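Want to spend a few weeks putting things in baskets with us?

Part-time, paid, on site in Skokevik – demonstration operators wanted

Hi! I run the data collection side at Clollico, and I'm looking for 5 people to join us from September through December. We're a small outfit that teaches household robots to tidy up, and the teaching is done by people. You hold a handheld controller, you steer the arm through a job from start to finish, and the recording goes into the pile our learning system trains on. Then you mess everything up again and do it over. That's the work, and I happen to love it.

The project is called Birside. Our goal this season is more than 400 finished demonstrations per home setup: picking things up off shelves, dropping them in storage baskets, taking them back out, getting a cable out of the way without dragging half the room along with it. Toys, boxes, cloths, wrappers, all the stuff that ends up where it shouldn't. If you've ever cleaned up after kids you already know the task list by heart.

A typical shift goes like this. You come in at 9:30, grab a coffee, and check the task sheet for your station. You do a couple of warm-up runs that we throw away, and after that you record in blocks of twenty minutes with a break in between (please take the breaks, your wrists will thank you). Between runs you move things around so that no two starts look alike. Lunch is at noon and we pay for it. We wrap up at 3:30, and the last half hour goes to watching your own clips and flagging the ones where you bumped something or lost your grip.

Most of the clips you'll be flagging come from the wrist camera, which swings around with your hand and blurs when you move fast. It takes a day or so before you can read that view at a glance – a basket rim here, a shelf edge there, something green and yellow that could be a toy.

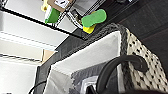
Uzor wrote to me after last season that the first two shifts were mostly frustration, that the arm felt like wearing somebody else's oven mitt, and that by the second week it was the driving home that felt strange. I'd sign off on that. Everybody is slow at first, and we don't put anyone's early numbers up on a wall. Slow and steady runs are worth more to us than fast ones anyway, and a failed grasp that you recover from nicely is a great recording. Keep those!

What I'm looking for:

You're 18 or older and can be here for four shifts a week.
You can stand for an hour or two at a time, or tell us you'd like a stool. Every station can be set up for sitting.
You have decent hand control. Left-handed people, please apply, we're short on you.
You don't mind doing the same thing over and over with small changes. I'd ask you to think hard about this one.
You can write two clear sentences about what went wrong in a run.

You don't need a degree, any coding, or any experience with robots. Last season's group had a florist, a retired bus driver and a couple of students in it, and the florist had the gentlest grip of the bunch.

What you get: 125 dollars per shift, paid every two weeks, plus lunch and a bus pass. The first 7 shifts count as training and are paid at the same rate. If it isn't for you, you can stop at any point and you'll still be paid for every shift you worked.

About the recordings: they show the objects, the furniture and the arm. If your hand or your sleeve gets in there, fine. We don't record sound, and we throw out any clip with a face in it. You'll get a form that spells all of this out before you start, and you're welcome to take it home and read it first.

To apply, send me a short note through the Clollico jobs page with "Birside operator" in the subject line. Skip the formal cover letter. Tell me when you're free, which hand you favor, and the most annoying object in your house to put away. I read all of them myself and I'll get back to you either way. Tryouts are an hour long, paid, and held in the afternoon, so bring comfortable shoes and short sleeves.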